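Chapter 7
Software for Clearing and Sorting: From Pixels to a Pick List

Before you start. You need the rigid transforms from Chapter 3 and the gripper model from Chapter 5. If the words "hand-eye calibration" mean nothing to you, go back. Seriously. Every number in this chapter gets multiplied by that matrix and a bad one ruins all of it.

What the chapter covers: object masks, grasp scoring, choosing an order of picks, and the small pile of tooling that lets you find out why a run went wrong. Control loops come up only at the end, in 7.6. Most of the pain in a sorting job is upstream of the controller.

The running problem

Take a tray of mixed household things. Move them out one at a time, or put them back in. Sounds like a weekend project. The test set we use all through the chapter, which ships with the Kivarance toolkit as "tray-mixed", was picked to be annoying: soft things next to hard things, dark things on dark things, and a shiny gold tray whose walls throw reflections back at the camera. Hair ties with colored beads. A rolled pink cloth with a paper band. A sponge. A black fabric flower, next to a small clear bottle.

Keep the tray in mind as you read 7.1. The mask network sees the same walls you do and has a much harder time deciding they are walls. 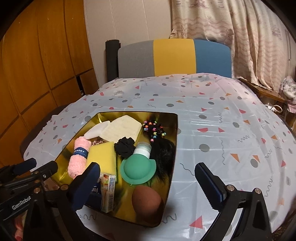 7.1 Masks first, names later

A common mistake is to start with a classifier. You don't need to know what a thing is to pick it up. You need to know where it ends. So the first stage of the pipeline makes masks with no labels attached, and labels get added in 7.3 once the masks are stable.

Three kinds of error show up again and again.

Merges. Two objects come back as one mask. Typical with dark items that touch, say black strands and a black elastic.

Splits. One object comes back as several. A cloth roll with a navy band around the middle is the classic. Pink, navy, pink. The network returns three regions and the planner happily schedules three picks.

Ghosts. A mask with no object. Printed shapes on a tablecloth do this, specially flat dots and triangles about the size of a small part. Depth kills most ghosts, but on glossy plastic the depth channel is full of holes and you can't lean on it too hard.

The Gulyás merge test handles splits. Take two neighboring regions, fit a single smooth surface across both, look at the residual. Low residual, join them. It runs on the CPU and costs 9 milliseconds per pair on our bench machine. Set the threshold by hand the first time. Listing 7.2 shows how.

7.2 Scoring a grasp on something soft

Sampling is the easy bit. For each mask, draw 300 candidate finger placements, throw out any that collide with the tray wall or a neighbor, score what is left. The sampler in Kivarance does this and you should read the source, it's short.

Scoring is where soft objects break things. The usual antipodal score wants two opposing surface normals. A fluffy roll hasn't really got normals. Loops of fabric, noise everywhere, and a score that jumps around between one frame and the next. Fixes, in the order to try them:

Smooth the cloud before you estimate normals. Use a bigger radius than feels right.

Score on the silhouette and not the surface. For anything roughly cylindrical, fingers either side of the long axis is a good default and the silhouette gives you that axis for free.

Average the score over several frames. Slow, but it works.

Note the angle too. A roll lying diagonally to the gripper means the wrist must turn before the fingers close, and that turn has to clear whatever is lying alongside. The planner in 7.4 treats it as a cost. 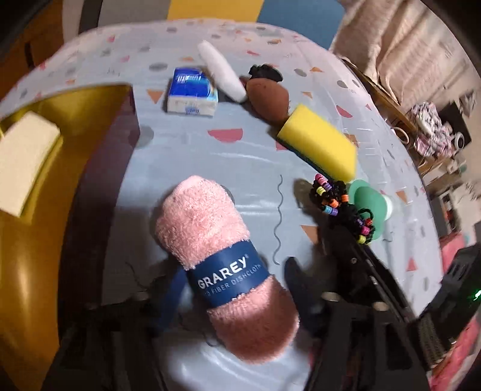 Figure 7.2. Pink roll between the two fingers, with the sponge and beaded hair ties farther over.

Log everything at this stage. Candidates, scores, the one chosen, the transform in use at the time. The Palholm log format is plain text and a run of 2,000 picks still opens in an editor. Binary formats are faster and you will regret them teh first time a field changes.

Exercise 7.1 uses the Fundico gripper file from Chapter 5. Load it now, check the finger width is in meters, then go on to 7.3.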